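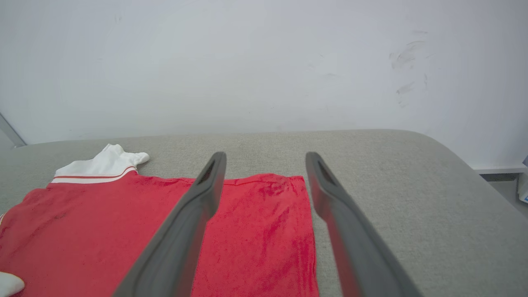 Folding and Storing Team Shirts: Your Questions

Is it all right to fold on the sofa?
Of course! Plenty of our Prumulell customers do, and a padded seat is kind to your back if you pull up a chair. Just smooth the cushion first, and brush off any crumbs (we all have them), before you lay anything down.

Should I fold front up or front down?
Front down, if you can. Spread the shirt out flat, run your palms from the middle toward the sides, and take your time over it. A minute spent here saves you a good deal of fussing later on.
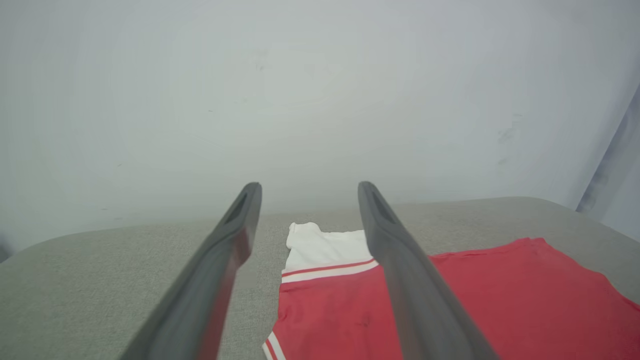

Red shirt with white and striped trim, spread out flat.

My red shirt has white parts. Will the color run?
It can, especially in the first few washes. Wash it cold with other reds, take it out as soon as the machine stops, and never fold it away damp, however tempting that is at the end of a long evening.

How do I keep a collar from going flat?
Fold the sides and sleeves in first, then bring the bottom hem up to just under the collar, so nothing presses on it. In the drawer, turn every other shirt around so the collars don't all pile up at one end.

Can I still order the Dodura drawer dividers?
Yes, they're back as item 1868, and they'll be in stock at our Brurnmont store through June. If you have the older set, item 228, the new pieces clip right onto it.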